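Clileo夜間学校について

ホーム > 学校案内 > 私たちについて

ごあいさつ

Clileo夜間学校のページをのぞいてくださって、ありがとうございます。入学をお考えの方も、昔この学校に通ってくださった方も、検索の途中でふらりと立ち寄ってくださった方も、どうぞゆっくりしていってください。校長のルッツ・フックス(Lutz Fuchs)です。文章を書くといつも長くなってしまい、授業料と時間割だけ知りたい方には申し訳ないので、そういう方はページのいちばん下まで飛んでいただいて大丈夫です(本当に大丈夫です、気を悪くしたりしません)。

私たちの学校は、Rullsteadの町で、仕事や家のことが終わったあとの大人のために開いている小さな学校です。教えているのは日本語の読み書き、簿記、洋裁、製図の基礎、パソコンの組み立てと修理、それから冬のあいだだけ開く手紙の書き方の講座です。並べてみるとずいぶんばらばらですが、「これを習いたい」と言ってくださった方がいて、教えられる人が近くにいた、というだけの理由で増えてきました。学校の方針として立派なことを書こうと何度か机に向かったのですが、結局いつもこの一行に戻ってきてしまいます。

学校のはじまり

学校が生まれたのは今から34年前です。そのころ私は昼間、Drotikという計量器の会社で帳簿をつけていました。同じ会社の倉庫で働いていた人たちから、昇進の試験に簿記が出るのだけれど教えてくれないか、と頼まれたのがきっかけで、終業後の食堂の隅で週に二度、ノートを広げたのが最初の授業になります。黒板はなく、包装紙の裏を壁に貼って、太い鉛筆で仕訳を書いていました。書き終えた紙はもったいないので丸めて取っておき、翌週また広げて復習に使ったものです。今も資料棚に何本か残っていて、端のほうはすっかり茶色くなっています。

一年目の冬、食堂の暖房が夜は止まってしまうことがわかり、さすがに外套を着たままでは電卓のキーも押しにくいということで、場所を探すことになりました。そのときに声をかけてくれたのがラインホルト・シュペルリング(Reinhold Sperling)です。彼はBaloch通りで仕立て屋をしていて、店の二階が空いているから使えばいい、そのかわり自分にも何か教えさせてくれ、と言いました。私は家賃の話を切り出すつもりで行ったのに、帰り道には洋裁科の時間割を考えていたのですから、不思議なものです。洋裁科はその翌月にはじまって、今日まで一学期も休んでいません。

二階の教室は細長くて、窓側は夏に暑く、廊下側は冬に寒い部屋でした。それでも、下の店からアイロンの蒸気のにおいが上がってくると、ああ今夜も授業だなという気持ちになったと、当時の生徒さんは今でも話してくださいます。あの部屋には十年以上お世話になりました。

今の校舎

現在の校舎は、同じBaloch通りをもう少し坂の上に行ったところにあります。もとは家具の問屋だった建物で、天井が高く、一階の床は少しだけ傾いています。鉛筆を置くと転がる机がひとつあって、直そう直そうと言いながら、脚の下に厚紙をはさんだまま何年も過ぎました。製図の先生だけは毎回水平を測ってから授業をはじめますので、製図を習いたい方はご安心ください。

一階には洋裁室と工作室、二階に普通教室と図書室があります。図書室というと大げさですが、卒業した方が置いていってくださった本が多く、簿記の古い問題集の隣に料理の本や旅行記が並んでいて、授業の前に早めに来て読んでいる方が必ずいらっしゃいます。お茶は自由に飲んでいただけます。湯のみはご自分で洗って、流しの右側の棚に伏せておいてください。

どんな方が通っているか

今学期の在籍者は96名です。いちばん多いのは三十代と四十代の方ですが、定年後に来られる方も、お子さんが小学校に上がったのを機に来られる方もいらっしゃいます。勤め先も国籍もさまざまで、同じ教室の中で使われている言葉がいくつもある、という夜も珍しくありません。日本語の読み書きの講座では、役所から届いた封筒をそのまま教材として持ってきていただくことがあります。教科書の例文よりずっと難しいのですが、ご本人にとってはどうしても今夜読まなければならない文章ですから、みなさん集中の仕方が違います。先生のほうも辞書を引きながら一緒に読んでいます。

遅刻についてよくお問い合わせをいただきます。残業やお迎えで開始に間に合わないことは、夜の学校では当たり前のことだと考えています。そっと後ろの戸から入って、空いている席に座ってください。最初の十五分は前回の復習にあてていますので、聞き逃しても追いつけるはずです。反対に、途中で帰らなければならない方も、手を挙げて断ったりせず、そのままお帰りいただいてかまいません。

講座のこと

簿記科は学校のはじまりからある講座で、今も私が一部を受け持っています。入門と中級に分かれていて、入門では家計簿や町内会の会計のような身近な帳簿からはじめ、少しずつ商店の帳簿へ進みます。検定を受けるかどうかはご自分で決めてください。受ける方には直前の補習をいたしますし、受けない方には受けない方の楽しみ方があると思っています。借方と貸方がぴたりと合ったときのあの気持ちは、点数とは別のものですから。

洋裁科はシュペルリングが長く教えてきました。今は週に一度だけ教室に立ち、あとはかつての教え子ふたりが引き継いでいます。最初の課題は昔から変わらず前掛けで、次に枕カバー、そのあとは作りたいものをご相談しながら決めます。お子さんの入学式の服に間に合わせたいという方が毎年いらして、二月になると洋裁室の灯りが遅くまでついています。型紙は学校で保管もできますので、裏にお名前と日付を書いておいてください。ご自分の生地を持ち込まれる場合は、先に一度水を通してから持ってきていただけると助かります。

製図の基礎は、定規とコンパスの使い方からはじめます。働いている現場で図面を渡されるけれど実は読み方を習ったことがない、という方が多い講座です。線の太さの話だけで最初の夜が終わってしまうこともありますが、そこを丁寧にやった方ほど、あとが早いように思います。

パソコンの組み立てと修理の講座は、うちの中では比較的新しく、工作室で開いています。電源を切って線を抜き、ふたを開けるところからはじめて、部品の名前と役目をひとつずつ覚え、最後には自分の手で組み直して動かすところまで進みます。はじめての方は、中を触ったら壊すのではないかと心配されます。そのお気持ちはよくわかりますので、最初の二回は練習用の機械だけを使います。ねじは小皿に分けて入れ、どこから外したかを紙に書いておくこと、袖口の広い服は避けること、この二つだけお守りください。

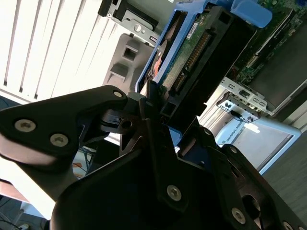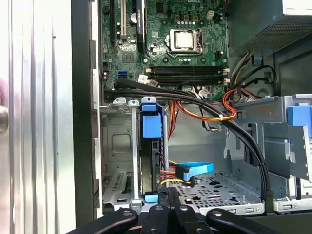 2枚目:ふたを開けたデスクトップパソコン。緑色の基板にメモリスロットが四本並んでいます。

この講座でいちばん質問が多いのは、家にある古い機械をまだ使えるかどうか、というものです。持ってきていただければ先生が一緒に見ますが、部品代はご自身のご負担になりますし、直すより買い替えたほうがよいという話になることもあります。そのときも遠慮なくそう申し上げますので、がっかりなさらないでください。中に残っている写真や書類の取り出し方だけを習って帰られる方もいらっしゃいます。

手紙の書き方の講座は冬学期のみで、全部で六回です。お礼状、お悔やみ、断りの手紙、それから長いあいだ連絡をしていなかった人への手紙。この最後の回は、どういうわけか教室がとても静かになります。書いたものを提出する必要はありません。封筒に入れて持ち帰り、出すかどうかはそれぞれでお決めください。便箋は用意してありますが、使い慣れたペンをお持ちの方はぜひそれをお使いください。

先生たちのこと

先生の多くは、昼間は別の仕事をしています。昼の仕事で疲れて来るのは生徒さんと同じで、それがよいほうに働いているのではないかと私は勝手に思っています。難しい話を夜の八時に聞かされるつらさを、先生もよく知っているからです。授業の内容は学期ごとに先生同士で見せ合っていて、洋裁の先生が簿記の教え方に意見を言うこともあります。あの見本は字が小さくて後ろから読めない、というような意見がいちばんありがたく、実際、そのおかげで見本の紙はずいぶん大きくなりました。

教える仕事に興味のある方からのご連絡もお待ちしています。資格の有無は講座によって違いますので、まずは一度授業を見にいらしてください。見学していただいたあと、短い授業をひとつやっていただき、お互いに続けられそうかどうかを相談して決めています。

一年の流れ

学期は春、秋、冬の三つです。夏は校舎の中があまりに暑くなりますので、長めにお休みをいただきます。その間も図書室だけは週に一度、夕方に開けています。各学期の終わりには、作ったものや書いたものを持ち寄る小さな会を開きます。出品は自由で、見るだけの方も歓迎です。去年の会ではほぼ100名の方が来てくださり、椅子が足りず、階段に座ってお茶を飲んでいただくことになりました。申し訳なかったのですが、階段のほうが話がはずんでいたようにも見えました。今年は椅子を買い足します。

授業料について

授業料は一学期ごとにお支払いいただきます。金額は講座によって違いますので、窓口でお渡ししている一覧をご覧ください。一度に納めるのが難しい場合は月ごとに分けることもできます。分けたからといって余分にいただくことはありませんし、理由をお尋ねすることもありません。学校をはじめた年に、月末にならないと払えないと小さな声で言いにきた方がいて、そのとき私の返事がもたもたしていたのを、今でもときどき思い出します。それからは、申込書に最初から「分けて払う」という欄を作ってあります。丸をつけるだけで済みます。

ご家族で通われる場合は、お二人目から教材費をいただいていません。洋裁のはさみ、製図用具、工作室の工具は貸し出しています。ご自分のものを揃えたくなったら、急がず、一学期使ってみてからお決めになるとよいと思います。

見学のご案内

どの講座も、一度は無料で見学していただけます。予約はなくてもかまいませんが、洋裁室は席が限られていますので、前日までにお電話をいただけると確実です。玄関を入って左の小さな窓口に声をかけてください。窓口の者が席を外しているときは、呼び鈴を少し長めに鳴らしていただければ、二階まで聞こえます。

Rullsteadの駅からはバス41番に乗り、Baloch通りの坂の途中で降りてください。停留所からは坂を上って左側、緑色の雨どいのある建物です。自転車は裏の軒下に置けます。車でお越しの場合、校舎の前はとても狭いので、坂の下の広場をご利用ください。雨の夜は坂がすべりやすくなりますから、どうぞ足元に気をつけて、時間には遅れてもかまいませんので、ゆっくり上ってきてください。

開校時間 夕方五時から夜九時半まで(授業は六時半から)
窓口 夜八時まで
休校 夏季、年末年始、祝日
校長 ルッツ・フックス
洋裁科主任 ラインホルト・シュペルリング

このページの最終更新 2021/02/14

関連ページ
時間割と講座一覧
教室の地図
卒業された方へ
お問い合わせ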